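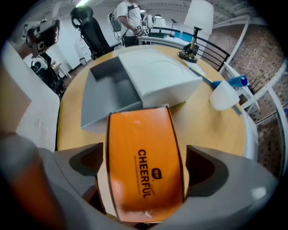
*Figure 6. Orange box held upright between the two finger pads, with the open grey box behind it on the round table.*

## 4. Picking up a box with the hand-held gripper

This section is for members of the Amlow Robotics Club who do the packing task for the first time. Please read section 3 (charging and cables) before you start.

**You need:** the gripper, one cardboard box from the Madent set, the grey box with its white lid, and a free place on the round table.

1. Put the grey box on the table and take the lid partly off. The lid may rest across the back half of the box.
2. Stand the cardboard box upright on the table. Turn the flat face to you, so you can read the printed word.
3. Hold the gripper with both fingers open and bring it to the box slowly, from the front.
4. Close the fingers until both pads touch the edges of the box. Stop when you feel a small resistance.
5. Lift the box a little and wait for 2 seconds. If it turns or slides, put it down and begin again from step 3.
6. Move the box over the open part of the grey box, lower it and open the fingers.
7. Write the result in the Trustberg log sheet, also if the attempt was bad.

> **Caution:** Do not squeeze harder to correct a crooked grip. The cardboard bends easily, and a bent box can not be used in the July competition.

> **Caution:** Keep your own fingers away from the pads while another member is closing the gripper.

**Note 1.** The pads must be clean. Wipe them with a dry cloth after every 9 attempts – no water and no alcohol.

**Note 2.** Other objects may stay on the table during the exercise. The competition table is also not tidy, so it is good to practise like this. Only take care that nothing lies between you and the box.

**Note 3.** Last year the Sombatkul team made almost 1000 attempts before the final. You do not need so many, but please finish one full log sheet before you go to section 5.

If the fingers do not close evenly, do not open the gripper yourself. Put it on the repair shelf with a short note about the problem and take the spare one.

*Last changed: 3 May 2022*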